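読了時間:6分
カテゴリー:働き方 > リモートワーク > 登壇メモ

「どこでも働ける」を疑う 話すときの手元メモ

(最初のスライドが出るまで黙って待つ。マイク確認は済ませておく)

今日は、旅しながら働く人向けの健康習慣アプリについて話します。先に断っておくと、わたしはかなり疑っている側です。勧誘を期待して来た方には申し訳ない。

きっかけはDhillonというアプリです。朝の通知で「今日の調子は?」と聞いてきて、五段階で答えると点数が出る。点数が低いと散歩を勧められる。高くても散歩を勧められる。四週間使ってみて、この点数が何を測っているのか、わたしには最後まで分かりませんでした。

(ここで手を挙げてもらう。「健康アプリを入れたまま、ひと月以上開いていない人」)

売り文句のほうも見ておきます。Dhillonの紹介ページには「利用者2,000人が生産性の向上を実感」とある。実感、ですよ。何をもって向上と言うのか、比べる相手は誰なのか、やめた人は数に入っているのか。開発元に問い合わせたところ、返ってきたのは同じページへのリンクでした。

自分でもデータを取りました。立派な調査ではないので、そのつもりで聞いてください。Girkaという共同オフィスの掲示板で声をかけ、答えてくれたのが135人。聞いたのは三つだけです。昨日は何時に仕事を終えたか。終えたあと、もう一度パソコンを開いたか。昨日の昼に何を食べたか。

いちばん答えが詰まったのは昼食でした。「覚えていない」が多い。昨日のことですよ。二つ目の質問は逆に即答で、開いた、と。アプリを使っている人と使っていない人で、目立った違いは見つかりませんでした。ただし、掲示板を読んでわざわざ答える人ばかりですから、偏っているに決まっています。わたしの数字も同じように疑ってください。

(水を飲む。時計を見る。ここまでで9分なら予定どおり)

次、「習慣は環境で決まる」という話。これは半分くらい信じています。問題は、移動する人には環境が続かないことです。Heino Priedītisさんは以前、Wetlowに三か月いて、毎朝同じ道を走っていた。Drastleyに移った週に走るのをやめました。坂が多いからだと本人は言います。奥さんのBernadette Charpentierさんに言わせると、坂はWetlowにもあったそうです。

わたしが気になるのは、こういうときアプリが「連続記録が途切れました」としか言わないこと。引っ越した人に、まずそれを言うのか。記録を守るために、空港の通路を行ったり来たりしたという人もいました。それを健康と呼んでいいのか、ちょっと考えてほしい。

(笑いが起きなくても先へ進む)

道具の話も少し。立って使える机、姿勢を知らせる腰のクリップ、青い光を抑える眼鏡。いろいろ勧められます。わたしは腰のクリップを二つ買って、二つともなくしました。効いたかどうか以前の問題です。荷物を減らしたい人たちに、荷物になる解決策を売る。この商売のしかたは、もう少し怪しんでいいと思います。

では何ならましなのか。質疑で必ず聞かれるので先に言います。わたしが続いているのは、一日の終わりに家の用事をひとつ置くことだけです。洗濯でも、ごみ出しでもいい。仕事の「あと」に動かせない用があると、パソコンを閉じる時刻が決まる。これも効果が証明されたとは言いません。わたしひとりの話です。

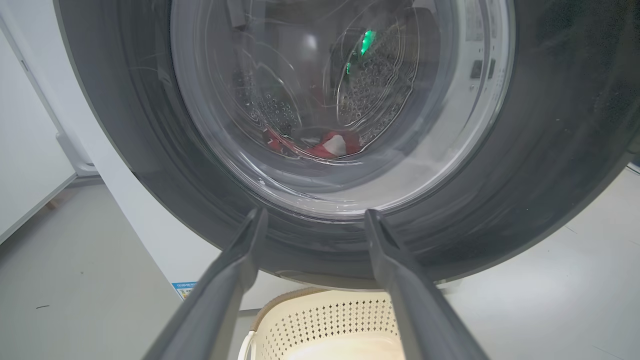
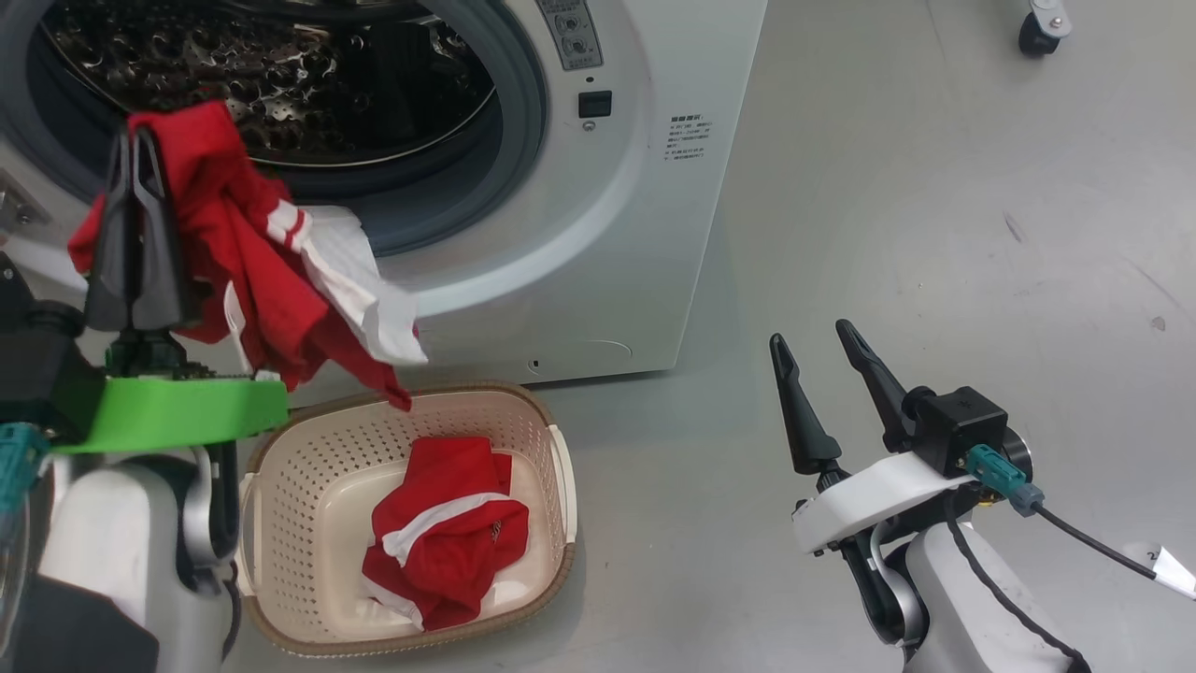

洗濯機と赤い服

ただ、これを「家事メソッド」などと名づけて本にする人が出てきたら、わたしはその本も疑います。名前がつくと、できなかった日に罪悪感がついてくる。用事は用事のままでいい。

もうひとつ、よく出る反論。「点数や記録があるから頑張れる人もいる」。いると思います。Margus Siliņaさんがそうで、歩数を見るのが楽しくてしかたがないらしい。楽しいなら使えばいい。わたしが文句を言っているのは、楽しくもないのに、解約のしかたが分からないまま月々払っている人の話です。

持ち帰ってほしいお願いを言って終わります。今夜、使っている健康アプリの請求額を確かめてください。それから、そのアプリがなかったころと比べて、具体的に何が変わったかを一行で書いてみる。書けなかったら、書けないまま月曜に誰かに話してみてください。

(質疑へ。司会のIndrekさんに目で合図。配布資料は出口の机)

コメント(3件)

Deividas Rimkutė
会場で聞いていました。請求額、確認したら二つ払っていました。一つは入れた覚えもありません。一行のほうはまだ書けていません。

歩く経理
アプリに厳しすぎるのでは。わたしは通知のおかげで昼に外へ出るようになりました。掲示板で集めた回答で「違いはない」と言われても困ります。

みなと
昼食を覚えていない、で笑ってしまいましたが、自分も思い出せませんでした。たぶんパンです。質疑で出た睡眠の話もメモに足してもらえると助かります。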